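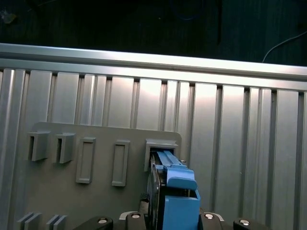 Item 2: blue latch part at the right-hand socket of the gray mounting board, partly inserted.

Pre-purchase inspection, disassembly cell, Plurholm site
Date: 01/03/2024
Inspector: Elli Rautiainen
Budget holder: Raimo Pesonen

1. Gripper screws seated. OK. Add a spare finger set to the order.
2. Part held upright at socket. OK. Finger pads are a wear item - budget line missing, Kacper to add.
3. Board fixed to frame. OK by hand check. Quote from Ikonen covers the board but no fasteners.
4. Cable routing. COMMENT: price 10 cable clips. 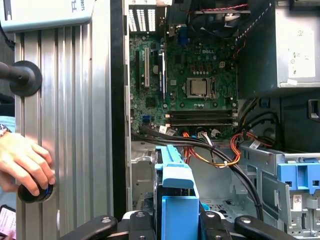
Item 5: open Dell tower, power supply and blue drive carrier in place.

5. Tower open, gripper at drive carrier. OK. Confirm reach to the far drive cage before the second arm is approved.
6. Loose wiring near gripper path. COMMENT: power wires loop over the work area. Hold-down fixture needed, ceiling 2000 in the current plan.
7. Hand clear of moving parts. OPEN. Operator works at the pillar knob within reach of the cell. Light curtain to be quoted by Wukport.
8. Stop button tested. OK.

Items 4, 6 and 7 go to Raimo before the September order. Recheck after 11 working days - L. Huttunen.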